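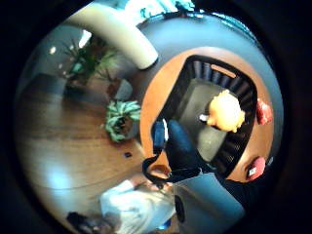

Black ribbed container on a round wooden tray.

Support > Zoltura Tracker > Closed tickets > Constituency projects

Reading time: 2 minutes

Ticket: Project records missing from public map after budget import
Component: Import / public map
Priority: High
Status: Closed

Reported problem

The Besamwood monitoring desk loaded the March release of the constituency project list. The import log reported 600 rows accepted and no errors. The public map showed 484 projects. The remaining 116 could be opened by direct link but did not appear on the map, in ward search, or in the CSV export.

Users in Rashidi ward could not file site reports on a borehole and two classroom blocks listed for their area.

Steps to reproduce

1. Log in with the Editor role.
2. Open Import and select the March list.
3. Accept the default column mapping.
4. Run the import and rebuild the map.
5. Compare the row count in the log with the count in the map footer.

Log

09:10 Reproduced on the staging server. Same totals.

09:35 Cleared the map cache and rebuilt. No change.

10:05 Exported the missing records from the database. All have a value in the agency field and a null ward ID. Amounts and project titles are intact.

10:40 Compared with the previous list. The earlier file had one ward per row. In the new file, projects assigned to more than one ward have both names in the same cell, separated by a slash. The importer looks up the whole cell as one name, finds no match, and writes a null.

11:15 Checked the Bestano geocoder. Single ward names return correctly. Fault is in the import step.

13:20 Patch applied on staging. The importer now splits the ward cell on slash or semicolon and links the project to each ward found. The budget amount is stored once, on the parent record, so ward totals are not doubled.

14:00 Test import of 200 rows passed. Full import gave 598 projects on the map. The last 2 rows have a misspelled ward name in the source file.

14:25 Corrected both names by hand and added the spellings to the alias table. Map count is 600.

15:10 Patch moved to production. Map rebuilt. Site report form opens for all three Rashidi projects.

Resolution

Fixed in the importer. Rows with an unmatched ward are now listed in the log as warnings. Before this change they were counted as accepted.

Editors who loaded the March list before the patch must run it again with "Update existing records" checked. Do not delete the old records first, or attached site reports will be lost.

Open item

CSV export still shows only the first ward for projects with more than one. Moved to a separate ticket.

Contact Zoltura support | Copyright Zoltura | Back to top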